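Chapter 4
Training Programs in Research Institutions

Learning objectives

After studying this chapter, readers should be able to describe the main forms of undergraduate research placement, explain how host laboratories and training offices divide their duties, and assess whether a program is meeting the aims set for it.

4.1 The placement as an institution

Most people who work in a laboratory first entered one as students. Some came through a course requirement, others through a summer job washing glassware, and a growing number through a formal placement with a stipend, a named supervisor and a closing presentation. The last of these is the subject of this chapter. It is a fairly recent arrangement, and its rules still differ a good deal from one institution to the next.

A placement differs from ordinary employment in that the host accepts a cost. A student who stays for one summer will seldom produce enough data to repay the hours spent in teaching. Institutions accept this cost for several reasons, among them recruitment, service to nearby colleges, and the wishes of donors. Each of these leads to a different kind of program, and trouble often begins when the reasons have not been written down.

The Prakley Institute, which will serve as our main case, opened its summer program with a single gift from the Lammers family. The terms of the gift asked only that students "be given real work." For the first several years the institute had no training office. Laboratory heads chose their own students, often from among the children of colleagues, and no record was kept of what the students did. When the program was reviewed, the institute drew up a public application form and set the intake at 20 students a year.

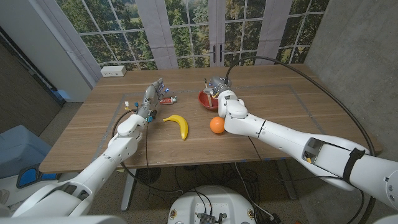
According to Helmut Wendt, the change in selection mattered less than the change in supervision. Under the old practice, he wrote, a student was attached to a laboratory, and in a busy August this could mean being attached to no one. The revised rules required that one person be named for each student before the offer letter was sent. Wendt added that several laboratory heads objected to the rule and that two of them withdrew for a season.

4.2 Selection

The new form brought in 200 applications in its first open year. The training office read all of them twice and invited 52 applicants to interview, of whom 49 attended. Interviews were held in pairs, with one scientist from the proposed host laboratory and one from outside it - a practice borrowed from the Himeck Fellowship, where it had been used to reduce the weight of personal ties.

Grades were considered but not ranked. Interviewers were asked to record how the applicant spoke about a task that had gone wrong, and whether the applicant could say what he or she would do next. Henrike Kettler, in her study of the interview notes, found that these two items agreed more closely with later supervisor reports than grades did. She cautioned that the group was small and that the same people had often written both the notes and the reports.

4.3 Matching students to projects

A project suitable for a placement must be small enough to finish and open enough to teach. The Tarus program, discussed in Chapter 6, handles this by asking each host for a one-page plan with a stopping point marked in the middle. If the work runs slowly, the student presents what was done up to that point. Prakley leaves the plan to the supervisor and asks for a short progress note in the third week - early enough for a student to be moved to another project.

Both methods depend on the host being candid about equipment, bench space and the time that senior staff will be away. Section 4.4 examines the written agreement in which these matters are set down.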